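# About Zusta

Zusta is a small language school on the second floor of a building in Villanueva that used to sell carpets. We teach Spanish and Portuguese to adults, most of whom arrive with a trip booked and less time than they'd like. The carpet showroom left us excellent sound insulation, so you can mangle the subjunctive in here as loudly as you please.

We began with 2 classrooms and a box of secondhand grammars that still had other people's wrong answers in them. Those grammars are on the shelf in the hallway. Beginners find them comforting.
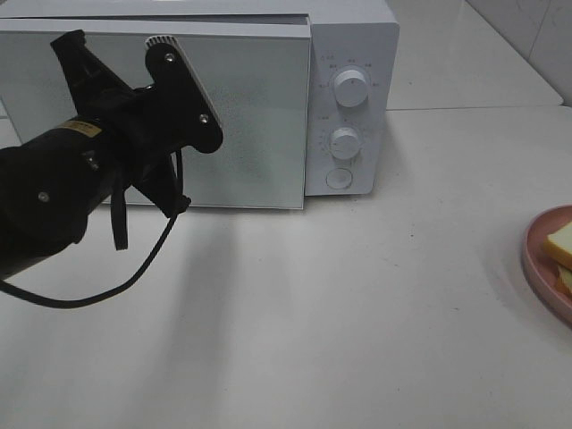
Classes meet for 80 minutes. We tried a full two hours in our first year and learned that adults who have already done a day's work stop conjugating well before the end. The last stretch of every class is plain talk, no book, on whatever people feel like complaining about. Landlords are popular. So is parking on Grokness Street, a subject that has done more for our students' past tense than any exercise we ever wrote.

## What we don't do

We don't promise fluency in a month. We have no app, and we don't send you a cartoon animal that is sad about your absence. If you skip a week, your teacher will be sad in person — mildly, and only until the coffee's ready.

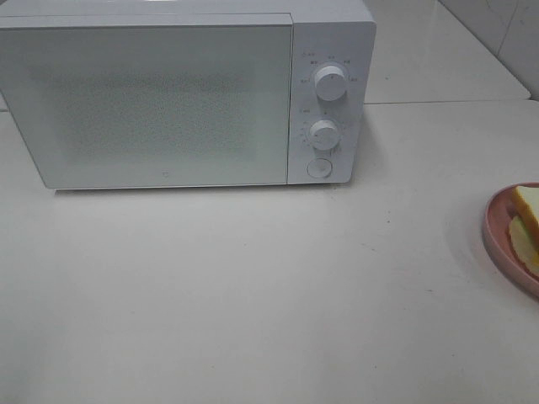 ## Levels

There are six, named after nothing in particular. A placement chat is free and takes the time it takes. If you studied at Sorkov, the evening school across the river, their Level 3 is our Level 4. They say it's the other way around.

## Getting here

The 53 bus stops at the corner. The street door sticks, so push it low and with conviction. There is an elevator, slow but sincere, and a bike rack in the courtyard behind the bakery.

New groups start in March and again in the fall. To sign up, call during office hours or come up the stairs and ask. Either language is fine, and so is English, though we may answer slowly and in Spanish.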